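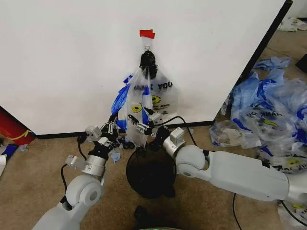 Kaan Yurt wrote in after the last post to say his grocery bags multiply under the sink no matter what he does, and that every time he opens the cabinet door three of them slide out onto his feet. Is there a way to deal with them that doesn't involve buying another bin?

There is, Kaan, and I love this one! All you need is a hook, a clip and a bit of bare wall. Hanging the bags changed my whole kitchen (okay, one corner of it, but it's the corner I look at most).

What you'll need

A small hook that can go on a wall or the inside of a door
A clip with a good strong grip
Your pile of thin plastic shopping bags

Step 1. Pick the spot
Go for somewhere you pass on the way out to the store. Mine is beside the back door. Hang one bag up by hand first and check that it clears the counter and doesn't catch in the door. I mark the place with a scrap of tape and leave it for a day before I commit.

Step 2. Sort the pile
Tip everything out on the floor on a Saturday morning, put some music on and go through it. Torn bags go to the store's drop-off if yours has one. Anything sticky goes too. I started with 94 and kept far fewer than I expected!

Step 3. Flatten
Lay a bag down, line up the handles and smooth it from the handles toward the bottom so the air comes out. Tuck the side folds back in. This is the fun part, and once you get going you can do one in 5 seconds.

Step 4. Clip and hang
Stack a few with the handles together, pinch the handles in the clip and hang the clip on the hook. Don't overdo it, or the middle ones start to slip.

Step 5. Or make it a holder
If folding isn't your thing, hang just one sturdy bag and stuff the others inside. Clip only one handle so the mouth stays loose enough for your hand. Beril Baysal does it this way and swears it's faster, and with kids helping she's probably right.

To take one out, hold the clip steady with one hand and pull the bag down with the other. Yanking will bring down the hook, ask me how I know.

Next time: the drawer of lids. Send me your worst ones!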